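Gostville Neighbors > Newsletter > Around the House

The Great Charger Roundup

2025-07-08 | By the Around the House desk

Happy Tuesday, everybody! Last month I promised I'd finally deal with the charging situation at my place, and I did, and it took up most of a rainy afternoon and two iced coffees. The dining table has become the spot where every phone, tablet and toothbrush in the family comes to get plugged in, so that's where I set up, flowery cloth and all.
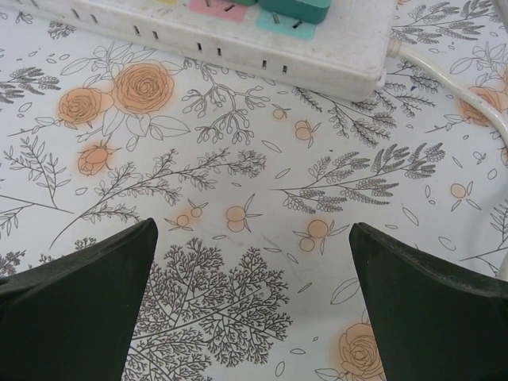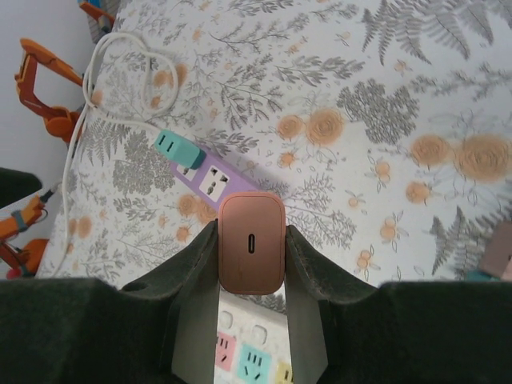
Orange roses on the cloth and a white power strip.

Do I really need to unplug my chargers when I'm not using them?
For most people it's a small thing on the electric bill, so don't lose sleep over it. A modern charger sitting idle with nothing attached draws very little. I'd still pull the ones you don't use every day, mainly so they don't get kicked, bent or buried behind a couch cushion, and so you've got an open outlet when you want one.

That question came in after the April issue and I've been meaning to get to it ever since. It's also what got me started on the roundup, because I went to check how many chargers I had plugged in and not in use, and the answer was embarrassing. I had them in the hallway, behind the TV, in the guest room (where we haven't had a guest since winter) and one in the garage that was charging absolutely nothing.

So I gathered up every single one. I went room to room with a mixing bowl, which I recommend, a mixing bowl is perfect for this. By the end I had 16 of them! Sixteen, for a family that owns 8 things that need charging, and that's if you include the dog's light-up collar.

Then came the matching. I put each device on the table and found the charger and cord that belonged with it, and anything left in the bowl after that went in a "maybe" pile. If you try this, do it with the devices right there in front of you. I tried doing it from memory a couple of years ago and threw out the cord for the hair clippers, and we all had to look at the results of that for weeks.

A few things I picked up along the way:

The little rounded-off metallic ones with a USB-C port are my favorites now. One port, no mystery, and a color like rose gold is so much easier to find at the bottom of a bag than the plain white ones that all look alike. I know it's silly to pick a charger by color but I've lost every white one I ever owned.

Check the tiny print before you pair a charger with something bigger than a phone. It's usually on the side or near the prongs, and it tells you how much power it puts out. My tablet had been crawling along on a weak one for months and I'd been blaming the tablet. I had to use the magnifier on my phone to read it, which meant unplugging my phone, which meant losing my place in the pile. Give yourself a good lamp.

Label the cords. I used masking tape folded over into a flag near the plug end and wrote on it in marker. It looks like a kindergarten project and I don't care one bit. The fancy cord labels at Lauritsen Hardware are very nice, they come in a roll of 200, and I can't imagine the household that needs 200 of them, but maybe you could split a roll with your street.

Keep the power strip where you can see it. Mine used to live under the table, and that meant crawling. It was also collecting dust bunnies the size of actual bunnies. Up where it's visible I notice right away when something's half plugged in. Don't plug one strip into another, please, and don't put the toaster or a space heater on it. Those go straight in the wall. And if a strip feels hot or smells funny, stop using it and get a new one.

I'd also say keep it on top of the cloth instead of under it. You don't want fabric draped over a strip or over chargers that are working, because they need some air. I'd been folding the tablecloth over ours when company came (it did look nicer) and I've quit doing that.

Speaking of the tablecloth, I get asked about it every time somebody comes by, so let me save you the trouble: gray leaves and line drawings, peachy orange roses, little berries all over. I love it to pieces. The busy pattern hides crumbs like you wouldn't believe. It also hides small screws and SIM card pins, so if you're doing any kind of fiddly work, put a plain tray down first. I spent a good while patting the roses looking for one of those pins and found it in my sleeve.

Now, what to do with the leftovers. I ended up keeping 4 spares, one for the car, one for the travel bag, one for the kitchen drawer and one for whichever teenager claims theirs has vanished. The rest I set aside for recycling. Please don't toss them in the regular trash or the curbside bin! The Morkomley Road drop-off has a bin for cords and small electronics just inside the gate, and they'll take the frayed ones too. Anything with a cracked case, bent prongs or bare wire showing should go in there and not to a friend or the thrift shop, no matter how much life you think it's got left.

The good ones can be passed along. I put mine in a sandwich bag with a note saying what each one is for and left them on the swap shelf at the Fitine laundromat, next to the paperbacks. Gone by the weekend! If you take something from the shelf, look it over before you plug it in, same as you would with anything secondhand.

The whole job took me one afternoon, and a good chunk of that was dusting places I hadn't seen in a while. The mixing bowl is back in the kitchen (washed) and the hallway outlet is free for the vacuum, which is a bigger deal than it sounds if you've ever tried vacuuming our hallway from the bathroom outlet.

Next month I'm taking on the batteries drawer. If you have a system for telling the dead ones from the good ones, write and tell me, I need all the help I can get. Same goes for charger questions, and I'll answer what I can in the August issue.

Recent in Around the House
- Getting Candle Wax Out of a Tablecloth
- What the Morkomley Road Drop-Off Takes
- The Fitine Swap Shelf, One Year In
- Extension Cords: When to Let Go
- Your April Questions, Answered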